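Foro de usuarios de Ukadham - Envases y presentación - Latas cilíndricas con funda plástica y etiqueta lateral

Beler_Almacen
Estimados compañeros:
Sometemos a su consideración una cuestión relativa a la preparación de pedidos pequeños. En nuestro centro las latas cilíndricas se entregan en cestas rectangulares de malla de alambre, a razón de 18 unidades por referencia. La instrucción interna vigente desde octubre exige retirar la funda de plástico transparente antes de la colocación en cesta. Desearíamos saber si otros centros aplican el mismo criterio.

Clinska_Recepcion
Buenos días. En nuestro caso la funda se conserva hasta el punto de venta. La etiqueta con el código va adherida al plástico, de modo que al retirarlo se pierde la trazabilidad del lote. En el último inventario hubo que regularizar 49 latas por este motivo.

Beler_Almacen
Agradecemos la respuesta. Nuestra etiqueta se adhiere directamente a la lata. Se consultará, no obstante, si existen referencias con el otro sistema.

mostrador_norte
Discrepo de Clinska. La funda resbala contra el alambre y las latas tumbadas se desplazan al mover la cesta. Además, el cliente devuelve la mercancía cuando el plástico llega arrugado. A mi juicio debe retirarse siempre y reetiquetar si procede.

Clinska_Recepcion
Reetiquetar supone un coste que no todos los centros pueden asumir. El desplazamiento se corrige colocando las latas de pie, tal como indica la ficha 1066 del catálogo de Lanz - apartado de cestas abiertas.

mostrador_norte
La ficha se refiere a cestas de pared alta. En las bajas, una lata de pie vuelca con facilidad.

Moderación
Se ruega a los participantes que indiquen el tipo de cesta y la posición de la etiqueta en cada caso. El hilo permanecerá abierto hasta el miércoles 13 de diciembre.

Lanz_Preparacion
Nuestro centro trabaja con lata azul, funda transparente y tira blanca impresa en un lateral. La cesta es de alambre negro, rectangular. Proponemos que la funda se mantenga en este formato y que la tira quede orientada hacia el exterior. Adjuntamos imagen de la lata sobre el tablero, con la cesta a la izquierda.
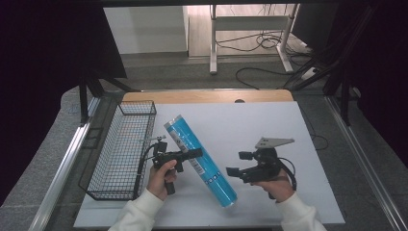

Beler_Almacen
Con la tira orientada hacia fuera nos parece aceptable conservar la funda, siempre que el código pueda leerse a través de la malla. Mantenemos la reserva en cuanto a las devoluciones por plástico arrugado, que trasladaremos a Ukadham por separado.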